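Ticket 306 – Florkier gallery, Room 2: audio and projection out of sync
Status: open, monitoring
Raised by: Kátia Falcão, exhibitions
Assigned to: Wong, AV support
Opened: 11 May 2022

Reported fault
Two-channel video work, looped, with a separate four-speaker soundtrack. Picture and sound start together at opening. By early afternoon the sound is ahead of the picture by up to 15 seconds. The artist's instructions call for a match within one frame. Restarting both players clears the fault until the next day.

Equipment
Two Prultel media players (left and right projection), one Prultel audio player, one network switch. Firmware on all three players: build 211, installed in March.

Step 1 – Cabling
Checked the network run from the switch to each player. All links up, no dropped packets in the switch log. Replaced the patch lead to the audio player anyway. Fault returned the next afternoon.

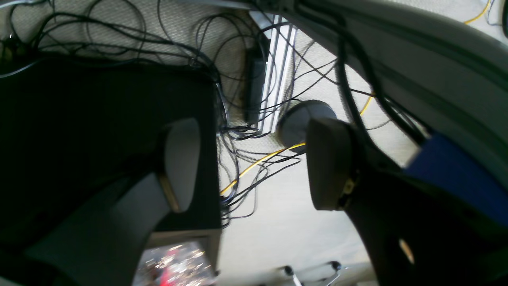
Step 2 – File lengths
Compared the three files on the Batbridge master drive. Both video files are the same length. The audio file is 2 frames shorter. Each player loops on its own file end, so the error grows with every pass. This accounts for the direction of the drift but only part of the amount.

Step 3 – Sync settings
Left player set as leader, right player as follower. Audio player found set to standalone. The March update appears to have reset this field. Changed to follower and saved. Power cycled all three to confirm that the setting is kept. It is.

Step 4 – Replacement audio
Asked the artist's studio for a soundtrack padded with silence to match the video. Received and loaded. Checksum matches the one supplied. Old file kept on the master drive in the folder "superseded".

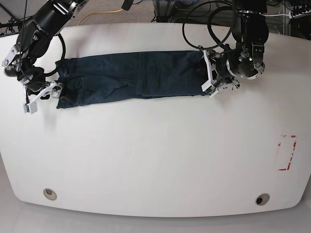

Fig. 2. Navy trousers on the white table.

Result
Ran for a full opening day with no visible drift at the loop point. K. Falcão to check at opening and closing and add readings to this ticket. Do not update firmware on these players before the exhibition closes.

Outstanding
Wall label gives the old running time – passed to the print desk.

Florkier AV Support | Contact the desk | © Florkier 2022 | Back to top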